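Samorwood Technical Institute
Course 3113: Robot Programming by Demonstration
Handout 5: Recording bimanual demonstrations by hand

1. Scope

The previous handout dealt with remote control, where the operator moves a leader arm and the follower arm repeats the motion. Joint angles are logged directly and no tracking is needed. This handout covers the second route: a person performs the task with bare hands, and the motion of the wrists is recovered afterward from camera images. The two routes are compared in the lab report, so keep the same task for both.

2. Wrist bands

Each wrist carries a band with several square markers facing different directions. A single flat marker is lost as soon as the forearm rolls. With markers on more than one side, at least one usually stays readable, and the pose of the band can be solved from its four corners and the known marker size. Two or more visible markers give a better estimate, mainly in rotation.

The band pose is not the hand pose. A fixed offset from band to palm is measured at the start of each session and stored with the recording. If the band slips, the offset is void and the calibration must be repeated.
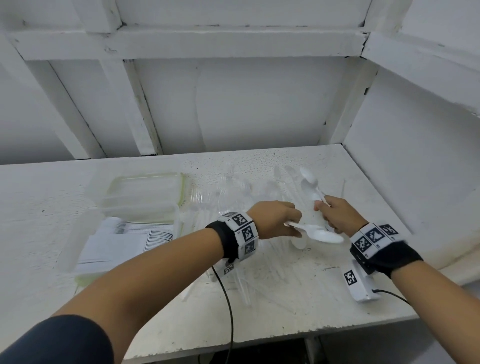
Fig. 5.1. Sorting plastic utensils by hand with marker bands on both wrists. White spoons are held in each hand; clear spoons and forks lie in the pile.

3. The utensil task

Disposable cutlery is a hard case for the Skutuseo tracker and for most vision methods. Clear plastic has weak edges and takes on the color of whatever is behind it. On a white surface, a transparent fork may show up only as a few glints. For this reason the object poses are not tracked at all in exercise 9. Only the wrists are tracked, and grasp events are labeled by hand from the video.

Note the use of both hands. One hand may hold items while the other picks or aligns. Segment the two hands separately, then mark the intervals in which they act on the same object.

4. Known sources of error

Occlusion: one forearm crosses in front of the other and hides its markers. Gaps of up to 5 frames may be interpolated; longer gaps are cut.
Viewing angle: detection becomes unreliable when a marker is seen nearly edge-on. Discard poses tilted more than about 90 percent of the calibrated limit.
Cables: a taut cable pulls on the band. Leave slack before recording.

5. Reading

MacBrayne lab manual, chapter on retargeting. The Sorkau notes on grasp labeling are optional.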